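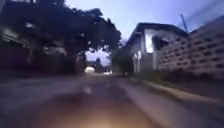

The road as the light goes.

Do I need special glasses for driving at night?
Probably not. If your eyes test fine and your ordinary pair is up to date, clean them and see how you get on. Most people who write to me have a smeared windscreen or a prescription from years back.

What about the yellow ones?
I bought the Gandetti pair and wore them for 30 evenings. The box promises "sharper contrast". What I got was a yellower road. A tint takes light away, and after dark you haven't much to spare. Haf Rees wore them for a week on her run home from Skirnwood and sent them back.

But my brother-in-law swears by his.
I'm sure he does. He paid for them. Ask him to drive the same lane without them and tell you what he missed.

Is an anti-glare coating a con as well?
No, though it gets oversold. It cuts reflections off the lens itself, so you may see fewer ghost lights. It won't dim the van coming towards you. Lallomier wanted 19 pounds extra for a "night grade" version, and when I asked how it differed from the standard one I was sent the same leaflet twice.

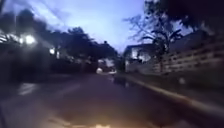
Why is dusk worse than full dark for me?
Your eyes are still adjusting, the sky is brighter than the ground, and half the other drivers haven't put their lights on. Slow down and put yours on early. It costs nothing, so you won't see it advertised.

Do eye exercises or supplements help?
Nahuel Jara asked me this about the Fitzgerald capsules, seven a week, to be taken with food. I asked the makers for a trial and they sent me customer reviews. Make of that what you like - I kept my money.

When should I stop reading pages like this and see someone?
If your night sight has got worse, if lights have haloes that weren't there before, or if you've begun avoiding trips after dark. Book an eye test. If the change was sudden, ring today, and don't drive yourself there.

Do you sell anything?
No. Firms offer me free pairs from time to time and I say no to those too.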